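Review: The Nullus Memorial Keepsake Book Kit

When my aunt passed in July, the funeral home handed us a guest book with a padded cover and lined pages, and that was fine for the service. What my mother wanted was something bigger. She wanted one place for the obituary, the prayer cards, the stories people kept telling at the house, and the 397 photos my cousins had dumped into a shared folder. I ordered the Nullus kit late one night on my phone and I have been telling everybody about it ever since!

You get a post-bound album, a stack of heavy cream pages, clear sleeves in several sizes, a pen that dries fast, and a thin booklet called "Getting the Words Down." I nearly tossed the booklet. Please don't. It's the best thing in the box. It walks you through writing a life story for somebody you loved, and the prompts are so plain and good. What did her kitchen smell like? Who did she call first with news? What job did she complain about and secretly like? We read those out loud at the table and my uncle, who had said maybe ten words all week, talked until nearly midnight about the summer she drove a bread truck.

The paper takes ink beautifully. I'm left-handed and smear everything, and I had one smudge in the whole book (my own fault, coffee). The sleeves are stiff enough that an old newspaper clipping lies flat without curling, and the opening is on the inside edge so nothing slides out when a grandchild grabs it by the cover. The posts unscrew with a coin. You can add pages later, and we already have, as cards kept coming for weeks.

I compared it with two others. The Prornura album is prettier, with a linen cover and a ribbon, but the pages are glued in and the sleeves only fit one size of photo. My friend Brenda Ellwood used that one for her dad and was happy with it, though she ended up keeping his Navy papers in a separate envelope. The Odeo is a recording service: relatives call a number and leave a memory, and you get a file back. Lovely idea, and hearing the voices is something paper can't do. Half of our family would never call, though. They'd want to see a blank page and a pen.

Now the things I'd change. The label sheet is too small, and the adhesive corners are the kind you lick, which my nephew thought was hilarious and I did not. The booklet has a page on writing a death notice for the paper that assumes you have plenty of room. Our local paper cuts you off at 400 words before the price jumps, and my first draft with all the nieces and nephews in it was 2,525 characters before I'd even gotten to her church. A short sample and a long sample side by side would have helped so much. I ended up putting the short version in the paper and pasting the long one in the front of the album, where she gets every niece and every nephew and both dogs. 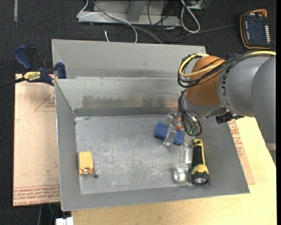 Shipping was quick and the box arrived with square corners. One of my posts was stripped, so I wrote to customer service and got a reply the next morning from a man named Jagadeesh Rajan, who sent a replacement set and a second packet of sleeves without my asking. He also told me you can buy the page refills through Shenoy, the stationery shop, which saved me waiting on another order.

If you're putting one together, do the writing before you start on the photos. We did it backward and had to move a whole section when my mother remembered the Ohio years. Also, leave a few blank pages near the middle and set the book out with the pen at the lunch afterward. People will write things at a table with a plate of ham in front of them that they'd never say in a receiving line.

Ours lives on the coffee table at my mother's now. She turned to the bread truck page again when I stopped by, and she's asked me to order a second kit for my grandfather's things, so I'll be back at that dining table with the coin and the cream paper before long.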